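Equipment Planning Technician - Garment Handling Cells
Fisis, Letasow site

14 Shares | 2 Comments

Fisis is hiring a technician to prepare the purchase plan for the next group of two-arm folding cells. The post is fixed term and reports to Prakash Iyer. Work starts in November.

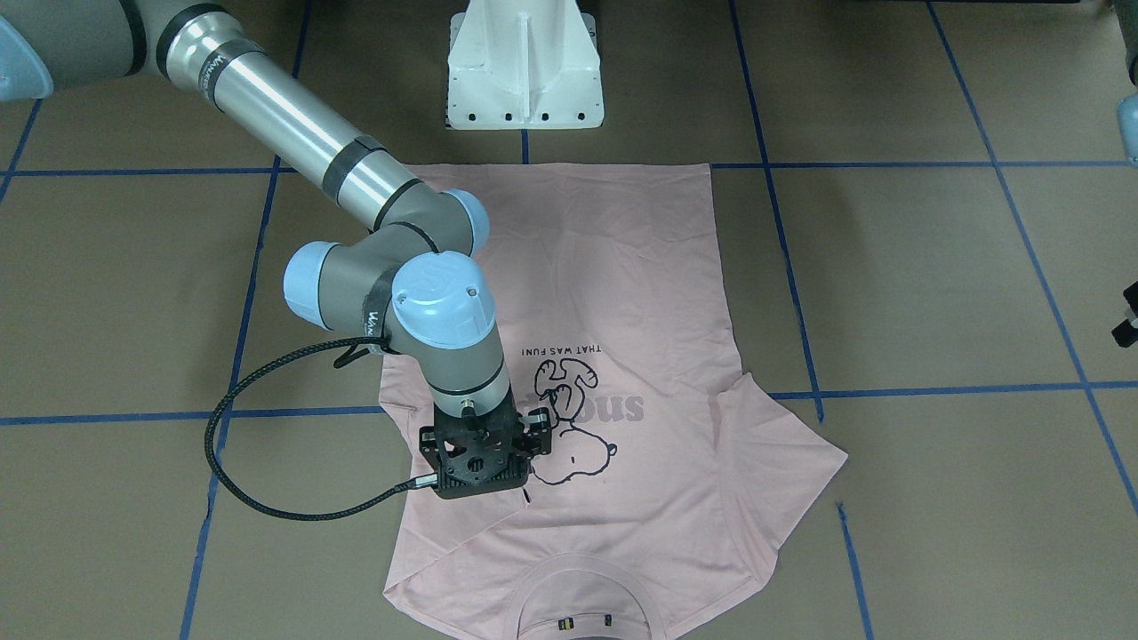
You will build the parts list for each cell - arms, grippers, cabling, pedestals, spares - and keep it tied to a budget line. Quotes are collected from at least 3 suppliers for any item over $565. Lead times go in the same sheet as prices.

The second part of the job is consumables and wear. You will log gripper finger replacements, cable changes and table covering, then turn the log into a yearly cost per cell. Expect to spend around 200 hours on this in the first phase. 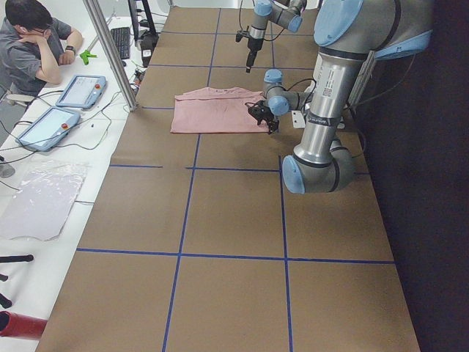

Required: two years in purchasing or maintenance for automated equipment, comfort with spreadsheets, and the ability to read an electrical drawing. Experience with the Tefera stock system is useful - training is given. Programming is not part of the role.

Bench time is shared with the Andano project, so some hours are early.
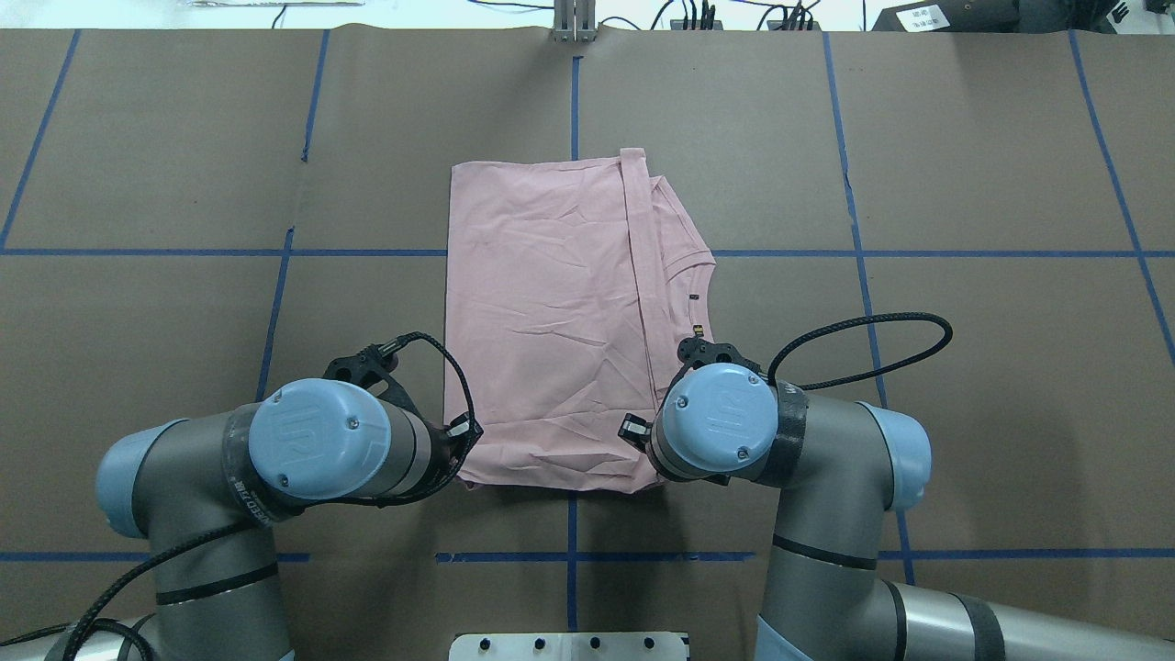 T-shirt folding on the taped work table, two UR arms.

Send a resume and one sample cost sheet to Prakash Iyer by August 23, 2023. Remove supplier names from the sample.

2 Comments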